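分类：作品集托管 > 系列与图说 > 已解决的工单
打印本页 | 以电子邮件发送

图说错位、系列内照片顺序混乱

提交人：Hammad Orakzai
产品：Undden 作品集（专业版）
编目软件：McIver
涉及系列：Flollolum
提交日期：5/22/23
状态：已解决，保留一项待办

问题描述

我把一个街拍系列从本地迁移到 Undden，系列名叫 Flollolum，共900张，都是在 Cuvholm 的电车站和站台附近拍的，人物大多是下班途中的乘客。照片全部在 McIver 里整理过，每张都写了图说，包括站名、时段和一句简短的说明。迁移方法是先从 McIver 导出 JPEG 和一份 CSV 图说表，再用 Undden 的批量上传工具传图，最后导入图说表。

上传过程没有报错，完成后的页面显示“全部成功”。但打开系列之后有两个问题。

第一，图说对不上。有一张是早晨在北站拍的老人看报，下面的图说却写着傍晚、河滨站、两个学生。往后翻，有些连续十几张都正确，然后又突然错一段。

第二，按拍摄时间排序时，早晨和傍晚的照片互相穿插。同一个站台上前后几秒内连拍的画面，中间隔着别的站。这个系列的编排依赖时间顺序，观者应该从清晨一路看到末班车，现在看不出来。

另外，系列里有3张照片出现了重复，缩略图一样，图说不一样。

已经试过：清除浏览器缓存；换浏览器；退出重新登录；把图说表重新导入一遍。重新导入之后错误的位置没有变化。

希望尽快处理。系列的链接已经发给了一位策展人，目前我把它设成了密码访问。

第一次回复（技术支持）

您好，工单已收到。请先不要再次导入图说表，也不要删除那几张重复的照片，我们需要保留现在的状态来比对。

请提供以下内容：

- McIver 导出的 CSV 原文件，不要用电子表格软件打开后再另存
- 任意一张图说错误的照片的本地原文件，以及它在 Undden 上的页面地址
- 上传时的设置，主要是“同名文件”一项选的是什么
- 拍摄用的是一台还是多台机身

如果方便，请同时说明照片是一次传完的，还是分批传的。

客户补充

CSV 和原文件已作为附件上传，附了一张错的和一张对的。

上传是分批进行的。批量工具每批最多200张，所以我按文件夹一批一批地传。“同名文件”那一项我没有动过，应该是默认值。

机身有两台，型号相同，是先后买的。一台挂定焦，一般挂在胸前；另一台挂稍长一点的镜头，在对面站台拍人的时候用。两台的文件名前缀一样，都没有改过。导入 McIver 时放在不同的文件夹里，软件里一直没有冲突，所以没想过要改名。

有一点可能有用：错的那些似乎大多出自第二台机身，但我没有全部核对。

排查记录（内部，经客户同意公开）

一、核对 CSV。文件编码正常，没有多余的换行，列数一致。图说中有逗号的行都带了引号，解析没有问题。排除图说表本身损坏。

二、核对匹配方式。Undden 导入图说表时默认按文件名匹配。CSV 里除了文件名还有一列相对路径，由 McIver 写入，我们的导入程序没有读取这一列。两台机身的文件计数器在一部分区间内重叠，因此表中同一个文件名出现了两次，对应不同的照片和不同的图说。程序遇到第二次出现时，会用后一行覆盖前一行，界面上不提示。

这解释了为什么有的段落完全正确：那些区间里两台机身的编号没有重叠。

三、核对同名文件的处理。“同名文件”默认值为“保留两者”，系统会给后传的文件加一个内部后缀。显示名称不变，所以客户在页面上看不到差别。匹配图说时，带后缀的文件又按显示名称去查表，于是两张照片拿到了同一条图说，都是后一行的内容。

四、核对重复照片。三张都位于某一批的末尾，同时也在下一批的开头。上传日志显示，客户在这两批之间断过一次网，工具续传时把尚未确认的文件重新传了一遍。“保留两者”的设置使它们都留了下来。重复照片的图说不同，是因为客户第一次导入图说表时续传还没有完全结束，其中一份当时尚未入库，后来才补上。

五、核对拍摄时间。对比两台机身的 EXIF，定焦那台的时间与图说里写的时段一致。第二台整体偏早，偏差固定，看起来是时区设置不同，而不是时钟走慢。两台都没有写入时区偏移字段，所以系统按账户的时区解释，无法自动纠正。

六、McIver 中为什么显示正常。客户在软件里做过时间校正，校正值保存在目录数据库里，导出时没有写回文件。导出对话框里有一个“将校正后的时间写入元数据”的选项，默认关闭。

第二次回复（技术支持）

您好，原因基本清楚了。图说错位和顺序混乱是两个独立的问题，需要分别处理，请按下面的顺序来做。

处理顺序

1. 在 McIver 中备份目录，然后选中第二台机身的全部照片，可以用机身序列号筛选。
2. 批量重命名，在文件名前加一个能区分机身的字母。只改第二台即可，第一台保持原样。
3. 检查时间校正是否还在。随便找一组两台机身同时拍到的画面，看电车进站的那几张先后是否合理。
4. 重新导出，勾选“将校正后的时间写入元数据”。
5. 导出新的 CSV。旧的那份请改名存到别处，避免下次选错。
6. 在 Undden 新建一个空的系列，设为不公开。请不要在原系列里覆盖。
7. 分批上传，“同名文件”改为“跳过”。每一批显示完成之后再传下一批。
8. 全部传完之后，导入一次图说表。

原系列的地址可以保留。新系列确认无误之后，我们在后台把两个系列的地址对调，策展人手里的链接不用换，密码也不变。

关于重命名：如果您有别的地方引用了原来的文件名，例如打印清单或装框标签，请先告诉我们。

客户回复

打印清单确实引用了文件名。去年11月在 Cuvholm 做过一次小型展示，选了一部分出来放大，背面的标签写的是原始文件名。不过标签上同时有站名和时段，我可以手工对一遍，不影响这次操作。

重命名做完了，加的字母是 B。时间校正还在。我找了一组雨天的，两台机身隔着轨道拍同一辆车，车门打开之前和之后的顺序是对的。

导出的时候有个疑问。勾选写入时间之后，导出对话框里又多出一个选项，问要写入“拍摄时间”还是“数字化时间”，也可以两个都写。我选了两个都写，不知道是否合适。

第三次回复（技术支持）

合适。Undden 排序只读“拍摄时间”，另一个字段写不写都不影响。以后如果有胶片扫描件放进同一个系列，就要分开填，“拍摄时间”填按快门的日子，扫描的日子放在“数字化时间”。

请继续第五步。

客户回复

新系列已传完，图说表也导入了。结果如下。

图说：从头到尾翻了一遍，没有发现错位。之前错得最集中的河滨站那一段，现在每张都对。

重复：没有了。

顺序：大体正确，清晨在前，末班车在后。但有一小段不对，是换季前后的几天，第二台机身的照片又整体偏了，方向和之前相反。这一段在旧系列里反而是对的。

补充排查

查看客户发来的那一段照片，旧文件的 EXIF 时间与第一台机身一致，新文件则多加了一次校正。

询问后得知，客户在那几天曾经发现第二台机身的时间不对，在机身菜单里改过，后来恢复出厂设置，时间又回到了错误的状态。也就是说，那一段的原始时间本来就是正确的，在 McIver 中却和其他照片一起做了统一校正。以前没有察觉，可能是因为客户在软件里主要按星级和颜色标签浏览，不按时间。

处理：请客户在 McIver 中选中这一段，执行“还原为原始拍摄时间”，只重新导出这些文件。在 Undden 上用“替换文件”功能逐张替换，图说和排序位置会保留绑定关系，不需要再导入 CSV。替换之后在系列设置里点一次“重新按拍摄时间排序”。

客户确认

替换完成，顺序现在是对的。地址也已经对调，我从旧链接进去看到的是新系列。工单可以关闭。

两点意见，供参考。

其一，导入图说表时如果表里有重复的文件名，应该停下来提示。页面显示“全部成功”，我就不会去逐张检查。这次是因为看报老人那张印象深，才注意到不对。

其二，系列封面在对调地址之后变成了默认的第一张，需要重新选。我已经选回来了，但之前没有提到这一点。

浅色台面上的灰线和黑色插头
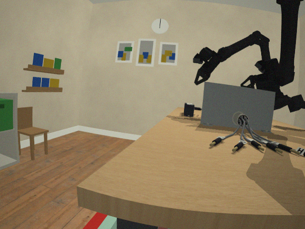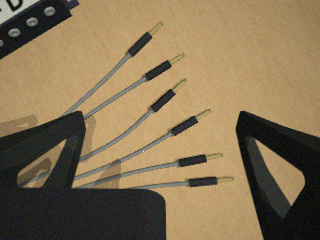
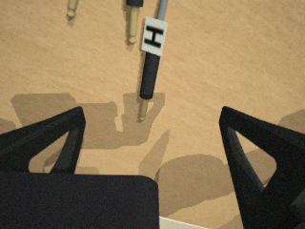 结案说明

封面的问题属实，地址对调时没有带上封面设置，已加入操作说明，后台人员对调之前会先记录原封面。

重复文件名的提示已登记为改进请求，目前没有确定的发布日期，因此本工单保留一项待办。改进上线之前，建议所有使用多台机身的用户在上传前自行检查 CSV 的文件名一列。在电子表格软件中可以用条件格式标出重复值，查看即可，查完不要保存。

读取相对路径一列的建议也已转交。不同编目软件写路径的方式不一样，McIver 使用正斜杠并从目录根部写起，有的软件写绝对路径，也有的不写。短期内仍以文件名为准。

给遇到同类情况的用户的检查项：

- 各机身的文件名前缀是否不同。多数机身可以在菜单里自定义前缀，新机身到手时改好，比事后在软件里批量重命名省事。
- 各机身的时区和夏令时设置是否一致。恢复出厂设置或者长时间取出电池之后，需要重新看一遍。
- 在编目软件里做过的时间校正，是否写回了导出的文件。可以挑一张，用系统自带的文件信息窗口查看。
- 断网之后续传时，“同名文件”是否设为“跳过”。
- 图说表是否在全部文件传完之后才导入。

原系列在对调之后会在后台保留一段时间，状态为不公开，不占用公开系列的名额，但占用存储空间。客户表示核对完打印标签之后再自行删除，我们这边不做自动清理。

客户随后询问能否让观者在页面上切换，只看某一台机身的照片。目前不支持按机身筛选。可行的办法是给第二台机身的照片统一加一个标签，在系列设置中开启“显示标签导航”。标签名会公开显示，请用观者看得懂的词，例如“对面站台”。客户回复说会试一下，如有问题另开工单。

联系支持 | 服务条款 | 隐私 | © Undden 保留所有权利 | 返回顶部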